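Drimora Plant Services

Drimora Plant Services is an indoor plant rental and care company based in Drasdale. It was founded by Eylül Değirmenci and supplies potted plants to offices and clinics. The company is known locally for moving part of its plant handling to robots trained on recordings of its own workers.

Automation program

The program, named Retodano, began in July with 16 employees and was led by engineer Venkatesh Chettiar. Workers carry out ordinary handling tasks with a hand-held gripper fitted with a camera, and the recordings are used to train robot arms for the same tasks.
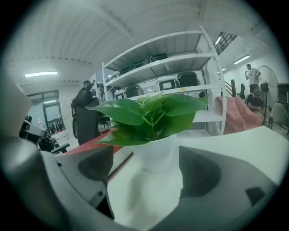
Potted plant between the fingers of a hand-held gripper, with storage shelving behind.

Lifting and turning pots was chosen first. Leaves that hang over a rim are easily pinched, and early versions of the software closed the fingers too low or too soon. A recording session lasts 20 minutes, after which workers change places. The first training set held 456 recordings.

Effect on staff

Before the program, most employees were paid by the number of plants serviced. Recording work is paid by the hour, a change requested by shift lead Wichai Suksawat. Two care workers, among them Tane Ruawai, moved to checking recordings full time.
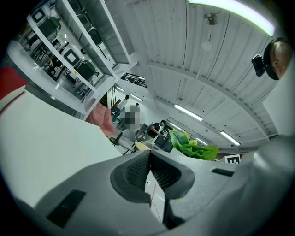
Opinion among the staff was divided. Some reported less strain from lifting, while others objected to repeating one motion for most of a shift. A written agreement dated Sep 30, 2023 states that no position will be cut as a result of the program and that workers may decline to be recorded. Pruning and customer visits are still done by hand.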